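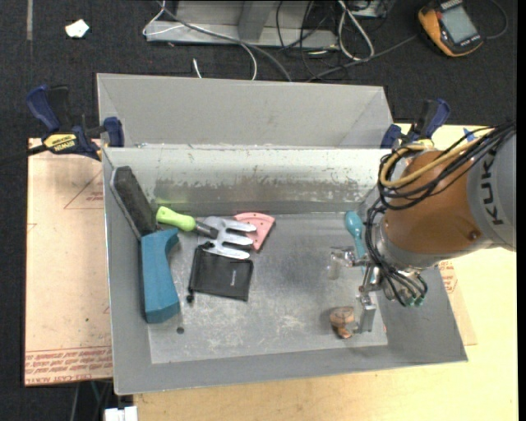 Kausar Soomro trouve qu'on devrait noter les élèves sur leurs prises ratées et pas sur les réussies, parce que c'est là que le programme se voit. Le règlement de l'atelier n'a pas encore changé, mais la remarque a fait le tour du groupe et on la remet en tête de page.

Atelier robotique Sarard - le vidage de bac

Un bras, une pince, un bac en métal gris. Dedans, une petite fourche de jardin à manche vert vif, une pochette noire à cordon, un ustensile en forme de cuillère et quelques autres objets.

Cette page rassemble les notes de l'atelier d'été, sous la photo. Elle a été mise en ligne le 13 août 2022 et sera complétée à la reprise. Les comptes rendus plus anciens restent dans la rubrique Archives.

L'exercice

Les élèves travaillent en deux équipes, Hustard et Custard. Les noms viennent de la première séance et personne n'a voulu en changer. Chaque équipe écrit son propre programme de prise et passe à tour de rôle sur le même poste. Le bras doit saisir un objet dans le bac, le soulever, le tenir quatre secondes et le reposer ailleurs dans le bac. On recommence jusqu'à la fin du créneau.

La liste d'objets change d'une séance à l'autre. On prend des choses ordinaires, de formes aussi différentes que possible : des manches, des choses plates, du souple. Un cube ne pose plus de difficulté à personne depuis le printemps. Une fourche de jardin en pose encore, car le manche est gros d'un côté et les dents arrivent de l'autre, et la pince doit choisir. L'équipe Custard vise le manche. L'équipe Hustard vise le col, juste avant les dents, et perd l'objet plus souvent mais le repose mieux.

La pochette en tissu a donné lieu à la plus longue discussion de l'été. Si la pince descend trop peu, elle glisse dessus. Si elle descend trop, elle appuie sur le fond et le bras se met en défaut. Hustard a fini par ajouter une descente lente sur les derniers millimètres, avec un arrêt dès que l'effort augmente. Custard a repris l'idée la semaine suivante, en le disant, ce qui est la règle : on peut copier l'autre équipe à condition de l'écrire dans le cahier.

Les doigts

Les deux doigts de la pince ne sont pas pareils. Celui du haut finit par un embout pâle et translucide, celui du bas par un support plus massif. Les élèves ont vite compris qu'il fallait en tenir compte dans l'angle d'approche, surtout le long des parois. Un même objet se prend bien poignet tourné dans un sens et mal dans l'autre.

On a demandé à chaque équipe de dessiner sa propre idée de doigt pour la rentrée. Les dessins sont dans le cahier. Trois sur cinq prévoient un bout plus large, un autre un crochet, et le dernier est un croquis très soigné que son auteur n'a pas encore su expliquer.

Le bac

Il est tenu par des serre-joints dans les coins du fond. On le vérifie avant chaque série, à la main, bras à l'arrêt. Un bac qui bouge de quelques millimètres suffit à fausser toutes les positions apprises, et on a perdu une séance entière en juillet avant de penser à regarder de ce côté.

Le fond en métal nu pose une autre question, celle des reflets. Un des programmes de Custard prenait le reflet d'un manche sur la paroi pour un deuxième objet et envoyait la pince le chercher. Le correctif tient en une ligne : tout ce qui est trouvé trop près d'une paroi est ignoré au premier passage et regardé de nouveau au second. Ce n'est pas très élégant. Cela laisse parfois un objet dans un coin jusqu'à la fin de la série, et il faut alors le repousser vers le milieu.

Les séries

Une série compte 200 essais. On en a fait deux par équipe sur l'été, donc 400 pour chacune, relevés à la main dans le cahier avec l'objet visé, le résultat et une case remarque. La case remarque est la plus utile. On y lit « pris par la mauvaise dent », « pochette : cordon seulement », « rien touché, mais bonne hauteur ». Les relevés ont été recopiés dans un tableur par les élèves eux-mêmes, avec les fautes d'origine.

Résultats en bref : Custard réussit plus de prises sur les objets à manche, Hustard sur tout ce qui est souple ou plat. L'écart est net sur la pochette. Sur les petites pièces, les deux équipes sont à égalité et plutôt faibles - la pince se ferme souvent à côté, de très peu.

La rencontre Janjua

Les deux équipes sont inscrites à la rencontre Janjua, en décembre. Les objets y sont tirés au sort le matin et les programmes ne peuvent plus être modifiés ensuite. Environ 13 clubs sont attendus. Chaque club présente un seul programme, il faudra donc choisir entre Hustard et Custard ou réunir les deux. La deuxième solution a été votée, sans que l'on sache encore qui s'en charge. La difficulté vient surtout des deux façons de noter les positions, que chaque équipe juge plus claire que celle de l'autre.

Un essai de fusion est prévu dès la première séance. On gardera la descente lente de Hustard et le tri des objets de Custard, puis on verra ce qui casse.

Consignes au poste

Une seule personne au boîtier de commande. Les autres restent derrière le marquage.
On ne met pas la main dans le bac tant que le bras n'est pas à l'arrêt et que la personne au boîtier n'a pas dit « libre ».
Les câbles du poignet se regardent avant chaque série. S'ils tirent quand le bras tourne, on arrête et on refait le passage.
Cheveux attachés, manches remontées, pas de cordon autour du cou.
Le cahier reste sur place.

Pour les familles

Les séances reprennent en septembre aux horaires habituels. Les nouveaux inscrits commencent par deux séances sur simulateur avant de passer au poste. Les objets dont vous n'avez plus l'usage nous intéressent, à condition qu'ils soient propres, sans lame et assez petits pour tenir dans une main. Nous avons déjà beaucoup de cuillères.

Mis à jour par l'atelier Sarard. Pour demander le retrait ou une copie de la photo, passer par le formulaire de contact.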